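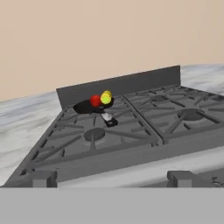
Slide 1. Gas stovetop with cast-iron grates.

Learning to Cook by Ear
Speaker notes, Esposito Library evening talk, 8 April 2024

Opening

Wait for the chairs to settle. Say hello, thank Tobias Kapoor for the invitation and for finding a working microphone.

Start with the onion story. I was on the phone with my back to the stove, and I knew the onions needed me before I smelled a thing. The sound had gone from a wet, busy chatter to something thin and sharp. I turned around, stirred, and they were saved! I had been cooking for years by then and had never once thought about my ears.

Ask the room: who here has walked into a kitchen and known from the doorway that something was about to boil over? Let people raise hands. Take one story, two at most, and keep it moving.

What you're hearing

Keep the science short. A sizzle is mostly water. Drops of it hit hot fat, flash into steam and pop. Lots of water in the food makes a lower, fuller noise, and as the surface dries out the noise gets quieter and crisper. That change is a clock, and it's a better clock than the one on the wall, because it knows how big your onion was.

Play clip A (mushrooms, first minute). Then clip B (same mushrooms, later). Don't say what they are. Let people guess. Somebody always says rain for the first one, which I love.

Mention that a crowded pan sounds different too. Too many mushrooms and the sizzle drops to a mutter, and now you're steaming them. Do the mutter noise into the mic if the mood is right.

Water on its own

Simmering water goes through a whole little concert. First the ticking, then the loud hiss that fools everyone, then (this is the part people enjoy most) it goes quieter just before the real boil. The hiss is small bubbles collapsing before they reach the top. Once the whole pot is hot they stop collapsing and you get that soft, rolling rumble.

Play clip C all the way through. It runs 60 seconds and it will feel long. Resist talking over it!
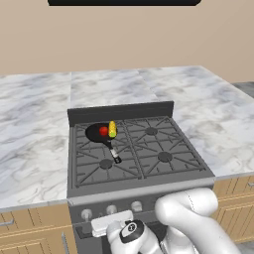
Priya Greenberg wrote to me after the September version of this talk that she had tried it with her kettle and could now call the boil from the next room, but that rice still beat her every time, and could I please say more about rice.

So, Priya, rice. Lid on, low heat. At the start you hear bubbling and maybe a rattle from the lid. Then it turns into a steady whisper. When the whisper becomes a faint crackle, the free water is gone and the bottom layer is starting to toast. Heat off right then, and leave the lid alone for 10 minutes. If you like a crust, let it crackle a little longer and pay attention to your nose as well.

Eggs and butter

My favorite section, so watch the clock. Butter foams and talks while its water cooks off, and then it hushes. Eggs that go in at the hush are gentle and soft. Eggs that go in during the loud part get lacy edges. I like both, depending on the morning. If the eggs scream when they land, pull the pan off the heat for a moment.

Kenji Crenshaw's trick for omelets: hum along with the pan, and if you have to hum higher, turn it down. I laughed when I first heard it and now I do it every weekend.

Homework

Read these out slowly, people write them down.

1. Cook one thing you know by heart with the radio off and the fan off. Just once. Notice the moment the sound changes and look at the food right then.

2. Toast some nuts or seeds in a dry pan and stay close. Sesame seeds pop, walnuts hardly say anything, so you need your nose for those.
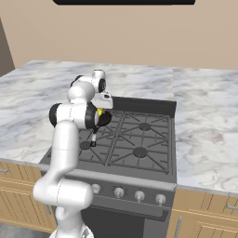

3. Tap a loaf of bread on the bottom when it comes out of the oven. Hollow is good. Dull means give it another 6 minutes and tap again.

4. Describe a sound to someone else in the house and see if they'd use the same word. Sabina Danko calls a good simmer "gossip" and I've never found a better one.

Questions

Expect one about induction. The food still talks, though some pans add a buzz of their own, and you learn to listen past it.

Expect one about hearing loss. Good question, give it time. Many of these changes can be felt as well, through a wooden spoon resting on the rim of the pot. Pass the spoon around if there's interest.

Bring spare batteries for the speaker. Handouts are in the blue folder, and the tasting table opens as soon as questions are over.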